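About Sellevia

Sellevia packs small parts for other companies — washers, caps, hinges, the little bags of screws you find taped inside a flat box when you bring a bookshelf home. We started in Merham with 2 packing benches and a borrowed van, and today there are 127 of us in the long building on Molefe Road, plus a smaller crew out at Iltau who look after returns and relabeling.

People who visit usually want to know about the robots, so we may as well get to them early. For years every bag was filled by hand, and a good packer could get through 600 in a shift. Those packers also went home with sore wrists, and we lost some very fine colleagues that way. When Kerstin Myklebust took over the floor she asked everyone to write down the one task they would happily never do again, and picking single parts out of a bin won by a mile.

So picking was the job we handed over first. We now have 12 robot cells, and the people who used to stand at those bins set them up, feed them, check their work and (quite often, if we're being fair) argue with them. Everyone who wanted to stay on was given paid time to learn, and pay went up a step once the training was done. A few chose the warehouse instead, and that was fine too.

New picking routines are tried out in simulation before they go anywhere near the floor. Ebbe Grønli packed by hand for years and now looks after that side of things, and he still thinks like a packer, which shows in how he works out the best way to take hold of a small part.

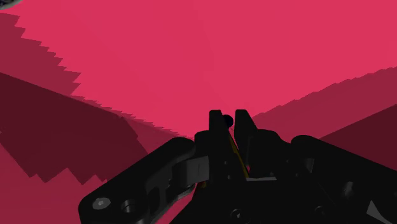

We won't pretend it has all been easy. The first summer was noisy and slow, and there were mornings when the old benches came back out so that orders could leave on time. Some of us miss the chatter across the table, and that's one reason the long coffee break at 10 is still a fixed thing, with every cell paused and everybody in the same room.

If you'd like to see how we work, we open the doors to neighbors, customers and school groups every June. Come by, wear flat shoes, and ask for Kerstin at the front desk.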